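Products > Teaching Models > Gear Sets > Planet Carrier Kit 736

Print this page | E-mail this page

Planet Carrier Kit 736

The Curkex 736 is a small planetary gear model for classrooms and training workshops. The base of the kit is a white ring-shaped plate with a round hole in the center, and three white spur gears that belong on it. All gears are the same size, so the student does not need to search for the correct one.

We deliver the parts unassembled. In our experience the learning happens when the student places the gears by hand and must think about the spacing between them.

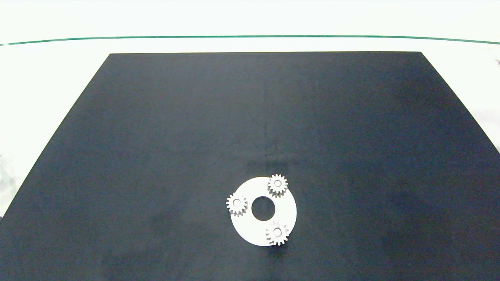 The kit is made in our workshop in Brunberg and is suitable from the age of 12. One exercise takes 45 minutes, with a short introduction by the teacher. The exercise booklet has 23 pages and is written in plain English. A German version is in preparation.

Please work on a flat table. A dark mat is helpful, as white parts are easier to find on it. The mat is not included.

Spare gears can be ordered in bags of 2. Schools in the Gesstead area can also buy the kit from our dealer Dierckx, who keeps it in stock. For all other places, please use the order form. Delivery before the December holidays is possible if the order comes in November.

We use cookies to remember your basket and language. Accept | Settings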